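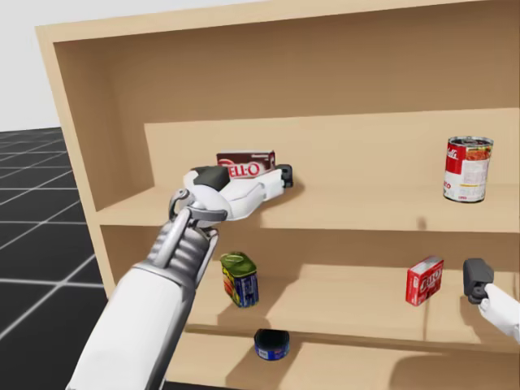
Will the new online obituary service save families money?
Probably very little in the first year, judging by the price sheet, and families who want more than a bare notice could end up paying more than they do now.

Rornov, the company that bought the Lévesque and Konska funeral homes last spring, said this month that it will move all death notices for both homes to an online service called Jumudis. The switch takes effect in April. Until then, families can still ask either home to place a notice in the local paper the way it has always been done.

The company calls the change "a simpler and more affordable way to remember." The price sheet handed out at the Lévesque front desk is less simple. A basic notice costs $40 and covers 74 words. That is enough for a name, an age, a hometown and the time of the service, if the family is small. List the grandchildren and the limit is gone. Each extra block of 20 words costs $13, and a partial block is billed as a full one.

A family that writes one extra sentence will therefore pay $53. A notice of 134 words, hardly a long one, comes to $79. Rornov says most notices placed through its homes in the past would have cost less under the new system, but it did not share the figures behind that claim when asked. It said the comparison was "internal."

There is also the question of how long the notices stay up. The sheet says they are "permanent," with an asterisk. The small print on the back says a notice may be removed or archived if Jumudis changes its terms, and that archived notices can be viewed by registered users. Registration is free for now. A spokesperson would not say whether it will stay free.

Comments are another matter. Anyone can leave a message of sympathy under a notice, and the family can ask to have one taken down. The sheet gives no deadline for the company to act on such a request. Next to the comment box is a button for ordering flowers, and Rornov confirmed that it receives a share of those sales. It declined to say how large a share. Families can have the button removed, but they must ask in writing, and the request form is not among the papers given out at the desk.

Older readers who follow the death notices in print may be the ones who lose most. Rornov says it will post a printed list of upcoming services in the lobby of each home, and will read the list over the phone to callers between 9 a.m. and noon. That is some help to people who already know to call. It does nothing for the former neighbor or coworker who would have seen the name over breakfast.

Families will still be free to buy a newspaper notice on their own. After the change, staff at the two homes will no longer write or submit one for them, and the price of a funeral package will stay the same even though that help used to be included. Asked why, the company said packages "reflect the full value of our care."

Notices placed before the change will not be moved to Jumudis unless the family pays the basic fee.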